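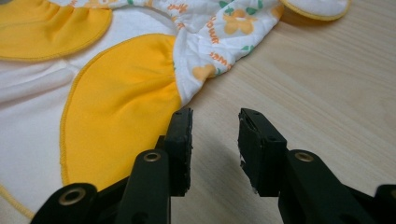 Talholm opens its baby clothes swap in Hawthorne this March

I'm Florence Gill, and I'm so happy to share this: Talholm is opening a free baby clothes swap on the ground floor of the old Jutolen shop in Hawthorne! We've taken in 1,636 pieces since we first asked, and my partner in all this, Garnet Doucette, has been folding them with me every evening (we're getting fast).

My favorites are the yellow and white ones with flowers and ruffles. They wrinkle if you so much as look at them, so we lay each one out on the table, smooth the petals down and fold the sleeves in last.

Bring up to 3 bags of clean baby clothes and take home what you need. Doors open at 10 a.m. and 91 families have already signed up, so come early if you're after the tiny sizes!
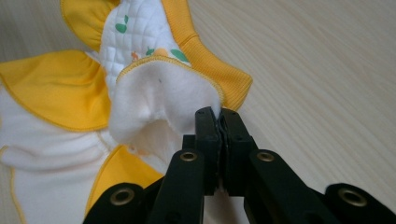

Do I have to bring something to take something?
You don't. Come with empty hands if that's where you are right now, and pick out whatever fits your baby.

Press contact: Florence Gill, Talholm, Hawthorne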